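Venetti folding easel and display stand: my review after a November of community shows

I run the little art corner at the Drotcombe open evenings, so I go through display stands like other people go through umbrellas. The Venetti came up when we were hanging Ermira Lazarević's watercolours and needed something that would stand on a sloping floor without sliding off towards the tea urn (we've had that happen, and it was a big seascape too!).
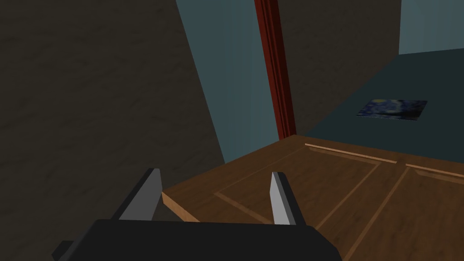
It folds down small enough to carry under one arm, and the legs lock with a proper click. I had two of them up before the doors opened at 7 p.m., on my own, with my coat still on. The instructions are a single sheet and I only needed it for the back brace.

The shelf is the best bit. It has a deep lip, so a framed piece sits well back, and you can shift it up or down without taking the picture off first.
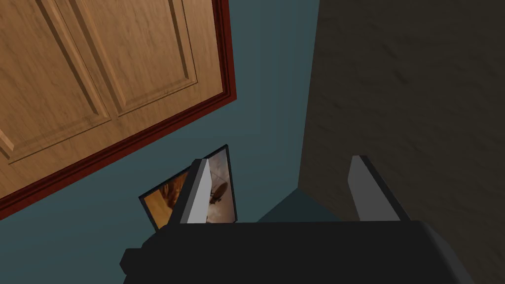

Now the grumbles. The rubber feet come loose if you drag it, and one of mine is somewhere under the stage at Flatdale. The top clamp is stiff as anything, and it left a faint mark on an unvarnished frame, so I put a scrap of felt in there now. And the carry bag! Far too tight, and the zip went after six outings.

I put most of this on our group page and asked how everyone else was getting on.

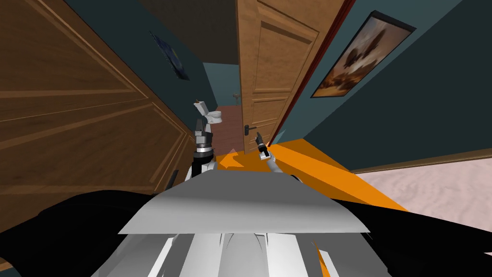 Fuad Kassa wrote back that his clamp loosened up after a drop of oil on the thread, and that he'd given up on the bag and uses an old curtain. Fair enough, I've tried the oil since and he's right.

We paid 292 for the pair, which made me wince, but the cheap ones we had before wobbled whenever a bus went past.
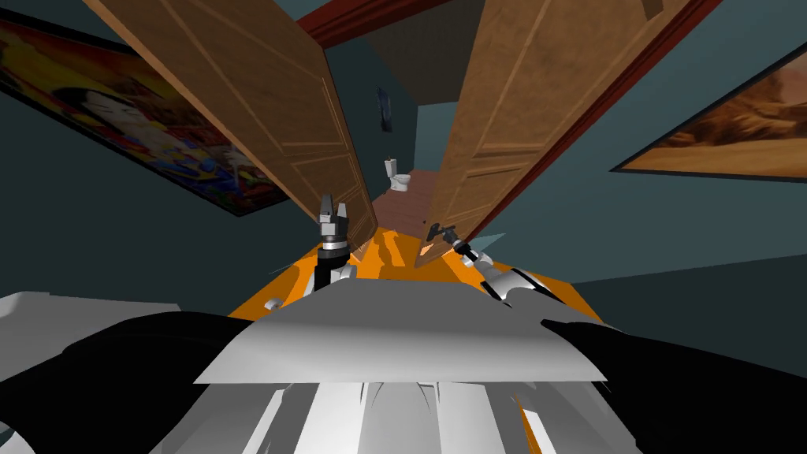 Would I buy it again?

Yes, for anything framed. For loose prints I'd stick with the Castillo boards we already have, they're lighter and you can pin straight into them.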